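Startseite
Reinigung und Pflege
Konzentrate
Zestetti Orangenschalen-Reiniger

Zestetti Orangenschalen-Reiniger, Konzentrat, 200 ml

Artikelnummer: 993
Hersteller: Brimaddale
Verfügbarkeit: auf Lager

Zestetti ist ein flüssiger Reiniger mit Öl aus den Schalen von Orangen. Er löst Fett, Klebstoffreste von Etiketten, Wachs, Harz und den grauen Film, der sich mit der Zeit auf Griffen und Schaltern bildet. Man bekommt ihn als Konzentrat in einer braunen Glasflasche mit Tropfverschluss. Für die meisten Arbeiten wird er mit Wasser verdünnt, nur bei Klebstoff und Harz nimmt man ihn pur.

Wir verkaufen diesen Reiniger in unserem Geschäft Zelenák schon seit längerer Zeit, und er gehört zu den Artikeln, zu welchen wir die meisten Fragen bekommen. Deshalb haben wir diese Seite ausführlicher geschrieben als andere. Wer nur bestellen möchte, findet die Varianten weiter unten.
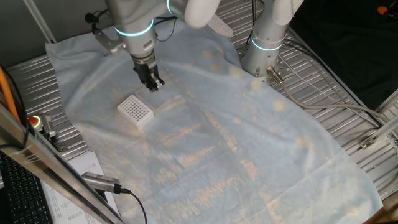

Für welche Oberflächen ist er geeignet?

Gut geeignet sind Glas, glasierte Keramik, Edelstahl, Emaille und lackiertes Metall. Auch versiegeltes Holz verträgt die verdünnte Lösung, man soll aber mit klarem Wasser nachwischen und die Fläche danach trocknen.

Nicht geeignet sind Polystyrol, Acrylglas, Naturkautschuk und gewachstes oder geöltes Holz. Das Schalenöl kann diese Materialien angreifen, manchmal sieht man es erst am nächsten Tag als matte Stelle. Bei Marmor und anderem Kalkstein raten wir ebenfalls ab, es bleibt leicht ein fettiger Rand zurück.

Bei weichen Kunststoffen kommt es sehr auf die Sorte an. Probieren Sie bitte immer zuerst an einer Stelle, welche man nicht sieht. Ein Tropfen genügt, nach einer halben Stunde kann man beurteilen, ob die Oberfläche klebrig geworden ist.

Varianten

Es gibt 3 Sorten, die sich nur im Duft unterscheiden:

Orange süß — der klassische Duft, riecht am stärksten
Bitterorange — herber, verfliegt schneller
Orange mit Rosmarin — etwas krautig, wird gern für die Küche gekauft

Die Reinigungskraft ist bei allen Sorten gleich. Eine Sorte ohne Duft kann es leider nicht geben, denn das Öl, welches reinigt, ist auch das Öl, welches riecht.

Dosierung

Für das tägliche Wischen: wenige Tropfen auf eine Schüssel mit lauwarmem Wasser.
Für Backofen, Dunstabzug und Grillrost: einen Esslöffel auf die gleiche Menge Wasser, auftragen, kurz warten, abwischen. Das Gerät muss dabei ausgeschaltet und vollständig abgekühlt sein.
Für Etiketten und Klebeband: pur auf ein Tuch geben, auf den Rest drücken, dann mit einem Spachtel aus Holz abheben.

Bitte schütteln Sie die Flasche vor dem Gebrauch. Öl und die übrigen Bestandteile trennen sich im Stehen, das ist kein Fehler der Ware. Die verdünnte Lösung bereitet man am besten frisch zu. Nach einigen Tagen verliert sie den Duft und auch einen Teil der Wirkung, und sie kann dann trüb werden. 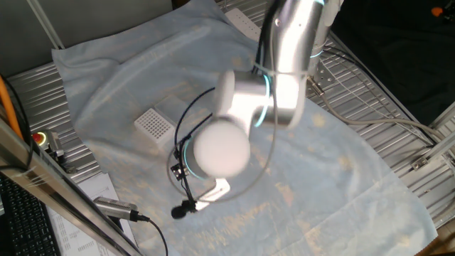 Zestetti schäumt fast gar nicht, und daran muss man sich am Anfang gewöhnen. Viele Kunden nehmen zu viel, weil sie auf den Schaum warten, und haben danach einen Ölfilm, den man zweimal nachwischen muss. Auf einer glatten Platte ist das schnell gemacht. Mehr Mühe hat man bei einer gerippten Fläche aus Metall, wie sie auf dem Foto unter dem blassblauen Tuch liegt: In den Rillen sammelt sich die Lösung, und ein flach gezogenes Tuch kommt dort nicht hinein. Nehmen Sie für die Rillen eine schmale Bürste mit weichen Borsten, arbeiten Sie immer in der Richtung der Rille, und saugen Sie die Flüssigkeit am Ende mit einem gefalteten Tuch auf. Für solche Arbeiten empfehlen wir die schwächere Mischung und lieber einen zweiten Durchgang.

Zubehör

Mitby Sprühflasche
Leere Flasche aus Glas mit einem Sprühkopf, dessen Dichtung das Schalenöl verträgt. In gewöhnlichen Sprühköpfen quillt die Dichtung oft nach kurzer Zeit auf, dann klemmt der Hebel. Bitte füllen Sie nur die verdünnte Lösung ein, niemals das Konzentrat.

Mitby Rillenbürste
Schmaler Kopf, Stiel aus Buche, Borsten mittelweich. Nach dem Gebrauch ausspülen und hängend trocknen. Die Bürste ist für die Spülmaschine nicht geeignet.

Beide Artikel können Sie zusammen mit dem Reiniger in einem Paket bestellen, die Versandkosten fallen dann nur einmal an.

Lagerung und Haltbarkeit

Ungeöffnet hält das Konzentrat 2 Jahre, wenn es dunkel und kühl steht. Nach dem Öffnen soll man es innerhalb eines Jahres verbrauchen. Schalenöl verändert sich an der Luft: Es wird dunkler, riecht scharf und kann dann die Haut stärker reizen. Wenn Ihre Flasche so riecht, verwenden Sie sie bitte nicht mehr und geben Sie den Rest bei der Schadstoffsammlung ab. In den Abfluss gehört das Konzentrat nicht.

Sicherheit

Das Konzentrat ist brennbar. Von offenem Feuer und heißen Herdplatten fernhalten. Beim Arbeiten Handschuhe tragen und das Fenster öffnen. Außer Reichweite von Kindern aufbewahren — die Flasche riecht wie ein Getränk, und der Tropfverschluss ist kein Ersatz für einen verschlossenen Schrank. Tiere, besonders Katzen, vertragen Zitrusöle schlecht. Lassen Sie sie erst wieder in den Raum, wenn die Flächen trocken sind und man nichts mehr riecht.

Tücher, die mit dem puren Konzentrat getränkt sind, bitte nicht zusammengeknüllt liegen lassen. Breiten Sie sie im Freien zum Trocknen aus.

Aus unserem Ratgeber: Klebstoffreste von Gläsern entfernen

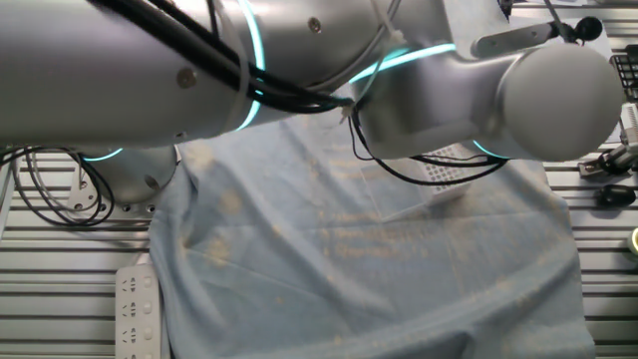

Lesezeit: 2 Minuten

Wer Marmelade kocht oder Gewürze in alte Gläser füllt, kennt das Problem mit dem Etikett. Im warmen Wasser löst sich das Papier, aber der Klebstoff bleibt als zäher Streifen auf dem Glas. Mit dem Fingernagel geht es nur schlecht, und die raue Seite vom Schwamm ist danach unbrauchbar.

Ziehen Sie zuerst das Papier ab, so weit es geht, und trocknen Sie das Glas. Das ist wichtig, auf einer nassen Fläche kommt das Öl nicht an den Klebstoff heran. Dann geben Sie etwas Zestetti auf ein Stück Küchenpapier und legen es auf den Streifen. Lassen Sie es liegen, während Sie das nächste Glas vorbereiten. Der Klebstoff wird zuerst milchig und dann weich und lässt sich mit dem Papier in einer Richtung abschieben. Wenn man im Kreis reibt, verteilt man ihn nur.

Am Schluss spülen Sie das Glas mit heißem Wasser und gewöhnlichem Spülmittel, auch innen. Der Deckel soll bei der ganzen Arbeit daneben liegen bleiben. Die Dichtung im Deckel nimmt den Geruch an und gibt ihn später an den Inhalt weiter, und Pfeffer mit Orangenduft möchte nicht jeder.

Bei sehr alten Etiketten, die mit Leim geklebt sind, hilft das Öl nicht. Hier nehmen Sie warmes Wasser mit Soda und haben Sie etwas Geduld.

Häufige Fragen

Kann ich Zestetti in der Waschmaschine verwenden?
Nein. Für Fettflecken auf Baumwolle können Sie die verdünnte Lösung vor dem Waschen auftupfen und gut ausspülen.

Bleicht der Reiniger Farben?
Bei Lacken haben wir das noch nicht gesehen. Bei gefärbten Stoffen bitte an der Innenseite vom Saum probieren.

Nehmen Sie leere Flaschen zurück?
Ja, in unserem Geschäft, bitte ausgespült und ohne Verschluss. Per Post können wir sie nicht annehmen.

Stand der Produktangaben: 18. August 2024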